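Home | Articles | Issues | About
4 min read

4.2 Rehearsal as shared reading

What delighted us most was how quickly the Zestmont group made the script their own! All 26 student actors read every part aloud before casting, and by March 21 of them were suggesting cuts (some of them very good ones) to Khương's second act. 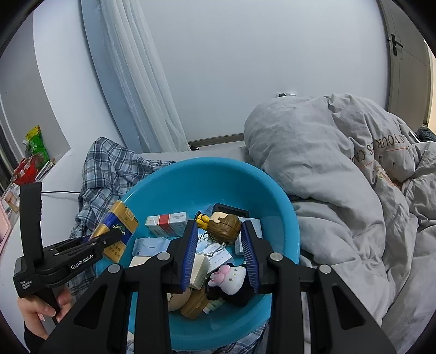 Figure 2. Turquoise basin holding assorted small items.

Ikeda and Lưu found the same eagerness in their study of chorus work, and we think it deserves far more attention. Our audience of about 80 stayed on to talk with the cast, a wonderful source of comments for Section 5.

Get new articles by email. Subscribe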